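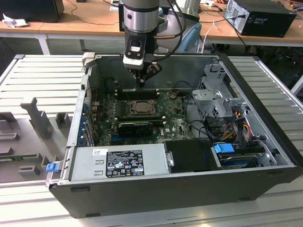

I clean my old tower every April, and it takes me 2 hours if I don't dawdle. You don't need much: a soft brush, a can of air and a Phillips screwdriver.

Shut it down, pull the power cord, then hold the power button for a few seconds. Touch bare metal on the case before you reach in.

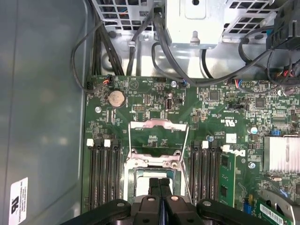

Start at the top and brush downward so the dust falls where you can get it later. Short puffs with the can upright - tilt it and it spits cold liquid. Hold the fan blades still with a finger! 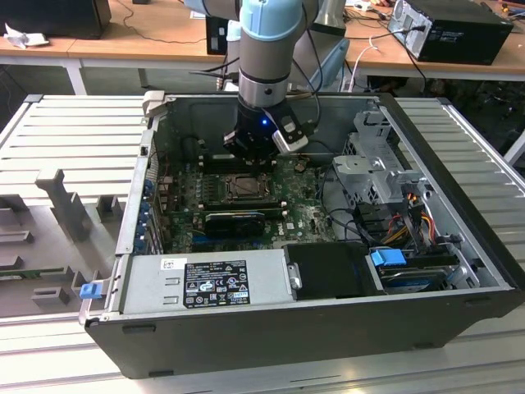 Leave the power supply closed and just blow through its vents. If you pull the memory out, push it back until both ends click (I once skipped that and got a black screen and a very long evening).

Side panel on, cord in, power up. Mine goes back under the desk until next spring.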